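Home Products Solutions Service Parts Support Contact

Winditex Pick Station P4 - Chilled Counter and Light Assembly

The P4 is a small bench arm with a two finger linkage gripper, sold for repetitive hand work. Moving packed food from tray to tray. Loading fixtures. Sorting small boxed parts. Runs on normal wall power, bolts to any solid bench, one person can set it up in a morning if the bench is level. If it isn't level, level it first. Please.

People ask us the same thing every week, can it do the job of a person yet. Short answer, some of the job. Long answer below, read it before you order, saves everybody a return.

What it does well now

- Picks wrapped items with a bit of spare film or a firm edge to hold
- Stacks trays, same size only
- Same move all shift, no drift once it's warmed up
- Stops when touched, restarts from the pendant

What it does so-so

- Soft goods. Bread, rolls, pastry. Fine at low grip, slow though
- Clear film under bright lights. The glare confuses the vision, turn the overhead down or move it
- Mixed bins where things lay on top of each other

What it does not do

- Fold laundry. We tried, don't ask
- Wipe a counter in any way a health inspector would like
- Unload a dishwasher somebody else loaded

Sandwiches were the hard one for a long time. Too soft in the middle, too slippery on the outside, and the filling shows straight through so a squashed one can't go out. Grip low on the bunched film and leave the bread alone, that is the setting we ship as default for wrapped halves and wedges.

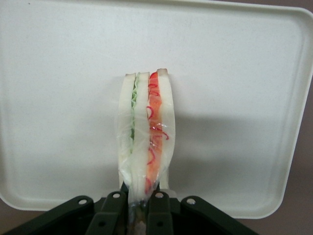
Danuta Kalinowski wrote in to disagree with most of this page. Her view is that picking up a thing was never the chore. The chore is noticing that the fridge is low, that one wrap has come open, that the label is from yesterday, and she would want to see a machine do that before she gave up bench space to it. She also said her slowest new hire beat the P4 by lunchtime on day one at the Vovville shop.

Fair enough on speed. The P4 is slower then a person on anything soft and we don't claim different. On noticing, the open wrap check is in the new software, it catches the obvious ones. Label dates no, not yet. Fridge stock no, needs a camera in the fridge and we don't sell one.

Where it pays is the dull stretch. Noémie Joly's crew at Bresmont run it on tray moves before opening and keep people on making and checking. They still have someone on the floor with it. You should too.

In the box

Arm and base plate
Gripper, 2 finger, with spare finger set
Pendant, cable, 4 bench bolts
Quick start card (the full manual is a download, link on Support)

Options

Zelenák quick-change plate, swaps grippers with no tools
Soft finger pads, pack of 5
Wash-down sleeve. Get this if your anywhere near food

Lead time

Orders placed after May 22, 2019 ship with the new software installed. Units sold since February can be updated free, call Service with your serial number and ask for bulletin 77. Older units need a board swap first, call for a price.

Demo days by appointment. Bring your own product, the actual one in the actual wrap, no stand-ins.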